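Varham planning software enters second phase

The Grendholm laboratory has released version 2 of Varham, the planning software that governs how its humanoid platform positions its body before reaching. The release follows a review held in December and replaces the earlier arrangement, in which stance and arm motion were calculated separately.

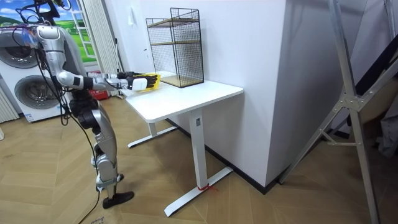 Collision checking has been rewritten under the direction of Borghild Isaksson. The planner now treats both arms and any object held between them as a single body, and tests each proposed movement against the furniture nearby. Open structures require particular care — the wire-mesh shelving unit at the back of the white desk must be modelled as a solid outline with a clear opening at the front, so that a flat item held in two hands is not directed through its gridded sides.

The regression suite now contains 311 recorded tasks, and a full plan must be returned within 800 milliseconds. Carter Morin will maintain the suite and receive fault reports from partner sites, including Iserau. Access to the code may be requested through the laboratory office.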